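Compte rendu de réunion — Club de robotique Riviere, projet Grisik
Publié en avril — par le secrétariat du club
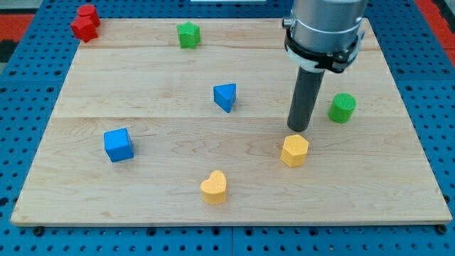
Temps de lecture : 1 min

La séance est ouverte à 14 heures. Le compte rendu précédent est adopté sans modification.

1. Avancement du projet
L'équipe chargée de la manipulation présente l'état des essais de poussée. Le bras, muni d'une simple tige, travaille sur le plateau de bois posé sur le panneau perforé bleu. Les blocs utilisés sont rouges, verts, bleus et jaunes, parmi lesquels une étoile, un cœur et un cube. À ce jour, 634 essais ont été enregistrés ; l'objectif reste fixé à 855 avant la rencontre interclubs Litell.

2. Consignes de l'épreuve
Le règlement prévoit de rassembler les blocs par couleur en 80 secondes. Un membre demande si deux blocs déjà en contact au départ sont admis — la question sera transmise aux organisateurs.

3. Logiciel
Le passage au module Kondden est approuvé par 19 voix, sans opposition. L'ancienne version demeure disponible jusqu'à la rencontre.

4. Calendrier
L'atelier du dimanche est maintenu. Les élèves de première année y assureront la saisie des résultats.

L'ordre du jour étant épuisé, la séance est levée à 15 h 30.

Dernière mise à jour : avril
Partages : 19 — Commentaires : 0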